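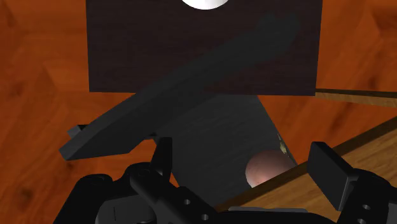 Rendered still: a black plank slanting in front of a dark brown board, on a wood-grain surface.

Gratville Singles Chart Archive

Weekly singles charts from Gratville, typed up from the printed sheets that record shops used to tape to the counter. If you like watching a song crawl from 38 to 4 and then fall off a cliff, you are going to have a great time in here!

Maintained by Wiesława Urbańczyk
Last updated 27 August 2024

What you get

The archive covers 465 weekly charts, each one a full Top 40. Every row is one single in one week, with its position, its position the week before, and how long it had been on the chart by then. Sales numbers are included for the weeks where the sheet printed them. Plenty of sheets left them off, so expect gaps (the early ones especially are patchy).

Files

charts.csv has the weekly positions, one row per entry
singles.csv has one row per single, with artist, title, label and format
artists.csv has artist names and the spellings we merged
missing_weeks.csv lists the weeks with no surviving sheet
notes.txt is a running log of odd things found while typing

Columns in charts.csv

week_ending: the Saturday printed at the top of the sheet
position: 1 to 40
last_week: previous position, blank for a new entry, R for a re-entry
weeks_on: total weeks on the chart, counting the current one
single_id: matches singles.csv
sales: copies sold that week, blank if not printed
source: P for the Pandier sheets, W for the Wama sheets

About the two sources

Pandier printed the chart first and Wama took it over later. They overlap for 13 weeks, and those weeks are my favorite part of the whole archive. The two sheets mostly agree on the Top 10, then go completely their own way in the thirties. Both versions are in the file, so filter on source before you count anything or those weeks will show up twice.

Pandier counted a double A-side as one entry under the first title. Wama listed both titles with a slash. We follow the Wama style everywhere and keep the original wording in notes.txt.

Re-entries are messy. Pandier started weeks_on again from 1 when a single came back, while Wama carried on from the old total. The column has been recalculated to carry on for both. Want the printed number? It's in the column weeks_on_printed, right at the end of the row.

Known problems

There are 53 missing weeks, a lot of them in one long run when the sheets weren't kept. last_week is still filled in for the first chart after a gap if the sheet gave it, so it can point at a chart you won't find.

Featured artists are in the title field for now. Splitting them out is next on the list.

Version 2 fixed a nasty mix-up between two different singles called "Rallis", one by a band and one an instrumental on a tiny label. If you downloaded the files before May, please grab them again. The old single_id for the instrumental is retired and won't be reused.

A few label names are best guesses from faded print. Those have a question mark after the name.

Getting started

Open charts.csv in any spreadsheet program, sort by single_id and then week_ending, and plot position with the axis flipped so that number one sits at the top. Slow climbers look wonderful this way. For anything bigger, load all the tables and join on single_id. Text is UTF-8 and dates are year-month-day.

Corrections and missing sheets

Yes please! Open an issue with the week, the position and what you think the entry should say. A scan or a phone photo of the sheet helps a lot, even a crumpled one. Sheets from the missing weeks are the most exciting thing anyone can send, and single pages are just as welcome as full runs.

License

The tables are free to use and share with credit to the Gratville Singles Chart Archive. Scans of the sheets are not included in the download.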